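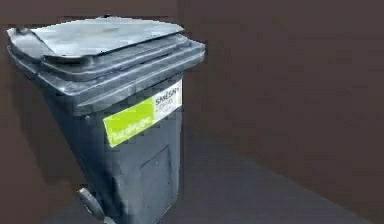
Palleck's curbside compost trial wraps up this month, and the numbers are better than even its biggest fans had hoped for!

Since spring, 1,835 households on the east side of town have been setting out their kitchen scraps separately from the rest of the trash. The trial was expected to bring in enough peelings, coffee grounds and stale bread to fill the small composting yard on Wadia Road by the end of summer. The yard was full by the first week of July, and a second row had to be opened along the back fence.

"I kept getting calls from the drivers saying they needed to come back and tip early," said Kibet Langat, who runs the town's collection routes. "That's a lovely problem to have. People really took to it, and they took to it fast."

The finished compost is dark, crumbly and smells like a forest after rain. The first load went to the Sánchez Street community garden, where the tomatoes are already up past the top of their cages. Gardeners there spread it two inches deep over beds that had been hard clay for years, and they are now picking beans from a corner where even the mint used to struggle.

The next loads are going to the school orchard and to the new street trees between the library and the bus station – 80 young lindens and maples that went in last fall and have had a hard, dry start.

Petrică Dinu has lived on the east side most of his life and signed up on the first morning. He was worried about smells and fruit flies in the heat, and says he had neither once he started wrapping the scraps in newspaper and keeping the fish bones in the freezer until collection day.

"My granddaughter checks on me now," he said. "I threw a banana peel in the wrong place and I heard about it all through dinner."

There have been a few hiccups. Plastic bags are still the main headache at the yard, including the ones sold as compostable, which don't break down fast enough there. Produce stickers are another. Pickup was also missed on the Vestus Hill streets twice in the early weeks, when a truck was out for repairs, and the route has been moved to an earlier start.

The town council votes on the next step later this summer. If it passes, collection will grow to 3,198 households and take in the streets around the old mill and everything north of the river. Apartment buildings would come after that, once shared drop-off points have been worked out with the landlords.

In the meantime, residents from any part of town can pick up free compost at the Wadia Road yard on Sunday from 9 a.m. until it runs out. Bring your own buckets and a shovel, and come early – the last giveaway was gone before lunch.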